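Skestcombe Neighbours Help – Home and Repairs

White table top goes grey and I find small dark specks on it. How to clean it without making it dull?
Asked by Jurgita Paju
Viewed 3,844 times

Hello to all. I have a question about a white table top and I hope somebody had the same one before me.

In September we bought a Bivness table from the second-hand shop Kuusk. The top is very pale, between white and light grey, and smooth. I don't know what material it is. The man in the shop told me that it is "easy surface", but he did not say what is under it, and the paper which came with the table is only about the legs. We use it for everything: small repairs, gluing, sorting of screws, sometimes the homework of my son. In the evening we eat in the other room, so food is not the problem.

The problem is two things.

First, small dark specks. They are not in one place, they come again in a different corner. When I wipe with a dry cloth, most of them go away, but some stay and then I must use my nail. I am afraid to use the nail too much because I think I already made one thin scratch near the window side. I only see it in the morning, when the light comes low.

Second, the white is not the same everywhere. After I wipe with a wet cloth and let it dry, there is a kind of veil. If I look straight down, I see nothing. If I sit and look from the side, I see it very well, and my husband says that he doesn't see it at all, so maybe it is also a question of eyes.

What I tried until now: warm water with a little washing-up liquid, two times. Then vinegar with water, one time, and the smell stayed until the next day. Then a spray which is called Flotuvness, which my neighbour gave me. It makes the top shine for one hour, and after that every hand print is visible. I did not try the white sponge which rubs out stains, because my sister told me that it takes away the shine for always. Is it true?

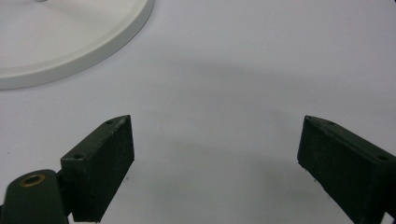 I would also like to know what to put under heavy things. Many of them have a hard edge at the bottom, and when my son wants to have more room he pushes them over the table and does not lift them. I told him many times. I was thinking of felt, but in my old flat the felt collected sand and then it was worse than without felt. Is there something better, but which does not cost a lot?

And the last question – can I put some wax or oil on such a surface to protect it, or is it only for wood?

Thank you for every advice. Sorry for the long text, I wanted to write all at one time so you don't need to ask me.

Three answers

Answer by Margus Venckus
Member with 1,810 points. Marked as helpful by 127 readers.

Good evening Jurgita. I had a white workbench for many years in my hobby room, and I made most of the mistakes that are possible with it, so I will write what I do now.

Begin with the specks, and never with water. If the specks are little hard grains, for example from metal or from sanding, and you go over them with a wet cloth, you pull them over the whole surface and every one draws a line. I take a soft wide paint brush, the kind for walls, a clean one which never saw paint, and I brush to one side into my hand or onto a piece of paper. After this I use the vacuum cleaner with the round brush on it, with low power. Only then comes the cloth.

For those that stay, put a warm damp cloth on the place and wait five minutes. Go and make your tea. Then try with the edge of an old plastic card, held very flat. A nail is not so terrible, but with a nail you push on one point.

If they are dark and a bit soft, they can be from rubber feet or from some old coating that comes off in small flakes. Then look at the underside of the things you put on the table. With me it was the feet of a vice, and I cleaned the bench for half a year before I turned the vice around and looked. My finger was black.

About the veil: I think this is soap. People use too much. For a whole table, one drop in a bowl is enough, truly one drop. Now there are perhaps several layers from the washing-up liquid and the spray, so you need to take them off. Do it like this. Warm water without anything, microfibre cloth, wring it out strongly, wipe in straight lines and not in circles. Change the water when it is not clear. Then dry immediately with a second cloth. Don't let the table dry alone, the lime from our water stays on it, and in Skestcombe the water is quite hard. You may have to repeat it two or three times on different days before you see a difference.

The white sponge: your sister is right, more or less. It is a very fine sandpaper. On a matt top you get a shiny place, and on a shiny top you get a matt place. I use it on door frames but I would not use it on a table where the light comes from the side.

Wax and oil, no. If the surface is closed, they cannot go in and they only lie on top and take all the dust. Maybe it is different if you have painted wood, I am not sure, look at the bottom side of the table where there is often a raw edge and you will see what it is made of.

Under the heavy things I would put thin cork. You can cut it with scissors. Clean the bottom first with alcohol, otherwise the glue holds two weeks. For things with a round base cut a full circle, a little smaller than the base. I once made small pieces around the rim and the thing was standing crooked after.

Answer by Umut Sönmez

Just buy a big cutting mat and put it over the part where you work. I have one, A1 size, it was not expensive. The table stays white, and when the mat is dirty I wash it in the shower.

Don't leave it in the sun by the window, because it gets waves and it never becomes flat again.

Answer by Ona Luik

I agree with Margus about the water, but I do not agree that the spray must be thrown away. I use Flotuvness on my white shelves and I have no veil. The trick is to spray on the cloth and not on the furniture, and to use very little. For a table where you have your hands all day it is maybe not the right thing, this is true.

For the scratch I can't help. I read somewhere that toothpaste makes it better. I tried it on an old tray and it became a dull place with a scratch in the middle, so please don't.

One more idea for the light. If you see the veil only from the side, close the curtain on the window side and clean with a lamp standing low on the table. You see every line then and you know where you have already been. I do my glass table like this in winter, when it is dark at 4 anyway.

Comments on the answer by Margus Venckus

Jurgita Paju: Thank you very much! I looked under the table, there is a raw edge and it is brown and pressed, like thick paper. So it is not solid wood. I did the clear water two times now and the water in the bowl was grey and had foam, although I put no soap. I could not believe it.

Margus Venckus: Foam without soap, then it was the old soap. Go on until there is no foam. And be careful with water at that raw edge, it swells.

Ona Šimkus: Can I use the cork also under a thing that becomes warm? I have an old radio and its bottom is quite warm after an evening.

Margus Venckus: Warm is all right for cork. The glue is the question. I would put the cork only loose under it, without glue.

Jurgita Paju: I turned over everything which stands on the table. Two have old rubber below which leaves a mark on my finger. So half of the specks is explained, I think. The other half I still don't know – they are harder and they shine a bit when I hold them to the lamp. I will brush them as you said and look where they come again.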